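We use cookies to keep you signed in and to remember your settings. OK / Manage

Norosura Community Help > Work and Shop Floor > Robots and Automation

Our returns room is getting a picking arm. What happens to everyone's day?

Posted by packbench_lou, October

I work in returns at a mail-order warehouse outside Prillton. The work is bins: mixed stuff comes back, you reach in, pull one thing, decide where it goes, reach in again. There are 70 of us across both shifts, and on our best day last season we cleared 3,426 items by hand. Management has told us a robot arm will take over the reaching part on one line after the holidays. They said no layoffs, and I mostly believe them.

What I'd love to hear is what the days are like afterward. Do you stand there and watch it? Does it set the pace for you? My wrists would be very happy to retire from bin duty, so I'm more curious than scared. I also train new people, and I have no idea what I'd be training them on.

Usman Shaikh

Oh, I can talk about this all day! I went through the same change at Trilska, first as a picker and now as what they call a cell lead, and I still get a kick out of walking in and seeing the arms going.

The first thing that changes is your hands get a rest and your eyes get busy. I used to go home with sore thumbs and I don't anymore. I look after 2 cells now, and most of what I do is notice things: an item the gripper keeps sliding off, something soft folded over something hard, a bin that has crept out of its spot. You do not stand and stare at it for eight hours (I worried about that too). On a normal shift I get called over, I pause the arm properly, I sort out whatever it's stuck on, and I start it again. In between I'm doing the odd returns that need a person to decide.

The second thing is that what you know about stuff turns out to be worth a lot. A returns bin is a hard job for a machine, and the mix is why. A tape measure is small and heavy, a rubber duck has hardly a flat side on it, and a cleaning mitt with those shaggy noodles is a different shape every time you put it down. Your crew already knows which of those are trouble. Write it down, bring it to the people setting up the line, and they will be thrilled to have it. Our setup people ran practice bins for weeks before any real returns went in, and they asked us what to put in them.
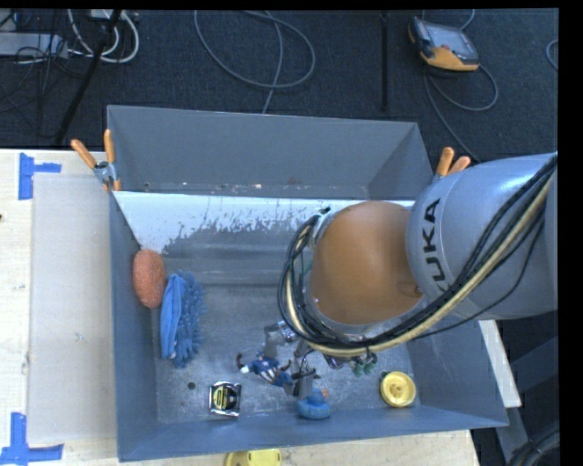
What I'd ask for before it arrives

- Pause and restart training for everybody on the line, both shifts. If only the lead knows how, the lead never gets lunch.
- A clear rule on who may reach into the bin and when. Ours is simple: arm stopped and locked out, or hands stay out.
- Marks on the table for where things go. Plain tape does fine.
- A say in the pace. We were being fed bins faster than we could sort the leftovers, and it took a few meetings to get that slowed down.
- The new job titles and pay in writing. Mine came with a raise, but I had to ask.

On training new people: keep them on hand picking for their first stretch. The ones who have done it by hand spot a bad grab much sooner. I kept a notebook of stuck items my first season and got to 188 entries, and I still pull it out for new starters.

Write back once it's running, I really want to know how it goes!

dockside_em

We got one at Pirihi. It's fine. Louder than I expected and the break room talk is all about it. Ask where they're putting it, because ours took the spot by the window.

ternbull

I'd add one thing to Usman's list, find out who you call at night. Day shift had the setup people right there and we had a phone number. Things got a lot better when they trained two of us on nights to clear faults. Also it is pretty great to watch, you'll see.

Recent in Robots and Automation

Can I ask to go back to hand picking?
Floor tape that survives a pallet jack
Night shift and robot faults: who gets the call?
Explaining lockout to seasonal staff
Sore wrists after packing, what helped you?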